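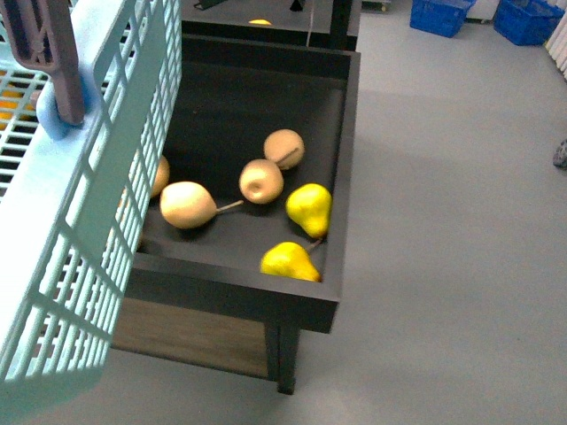
Figure 1. Pear-shaped fruit in a display bin, with the basket at left.

Project Report: Visit to the Itix Open Day
Prepared by Dymphna Tully
28 October 2021

Purpose of the visit

Our course asks each project group to see one working robot setup before choosing a topic for the spring. My group picked the open day at Itix, a small company that works on picking and packing for grocery stores. The visit had been planned for August and was moved twice. There were 4 of us from the group, and we stayed for the full morning program.

The program had a short talk, a demonstration of the shopping task, and time for questions. The talk was given by an engineer from the Lumow project, the part of the company that deals with fresh food. She spent most of it on why fruit is hard to pick up. Pieces of the same kind differ in size and shape, they roll, and they mark easily if they are squeezed.

The demonstration area

Fruit was set out in dark display bins, much like the produce section of a store, and the task was to move chosen pieces into a light blue plastic basket. The gripper has two curved fingers with ribs on the inside. We were told the ribs let the fingers bend a little when they press on something, so the same pair can be used on a lime and on a mango. The fingers are 3D-printed, and zip ties are used on the stem. The engineer said a new pair can be printed overnight, and that they would rather break a cheap part than an expensive one. 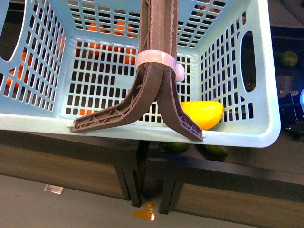 What we were told about the task

Each run starts with a short list of items. The piece has to be picked up, carried over the rim, and let go low enough that it does not bounce. A run counts as good only if everything on the list ends up in the basket and nothing else has been knocked out of place. By the company's own count, 94 out of the last 100 runs with mixed fruit were good. We did not have a way to check this.

I asked which step fails most often. The answer was the release, which surprised us. A round piece can stay against one finger after the gripper opens and then drop at an angle. Long fruit such as a mango has a different problem — it can come down on top of whatever is already in the basket.

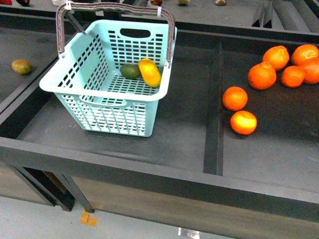 The order of the list matters for the same reason. The team used to take items in the order they were written. They now try to put firm items in first and leave the soft ones for the end, but this depends on how the bins are laid out that day. The planning part is done by a program called Jorden, which we saw only on a slide. It has been tested on some 1,000 lists so far.

Questions from our group

We had prepared questions about speed, cost and safety. On speed, the engineer said a person is still much faster and that they are not trying to match one this year. On cost, she would not give a price. On safety, visitors were asked to stay behind a line while the equipment was running.

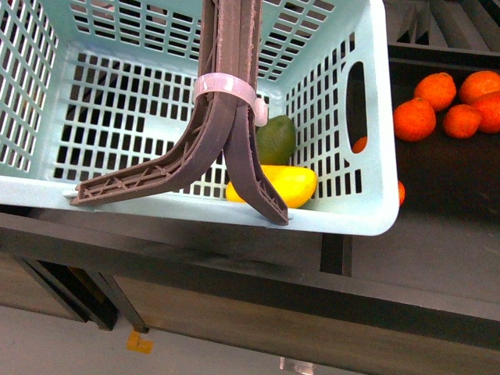 We also asked about the basket. It is an ordinary one with slotted walls, and the team kept it on purpose, even though a solid box would be easier for the vision software. Fruit on the far side shows through the slots and can be mistaken for fruit inside. They collected 50 extra runs only for this case.

Use for our project

We are planning to study the release step using a simple two-finger gripper and one kind of fruit, probably limes. The Ó Conaill lab on our campus has a printer we can book. Before the next meeting we need to decide how to measure the drop height and whether the basket should be empty at the start of each trial.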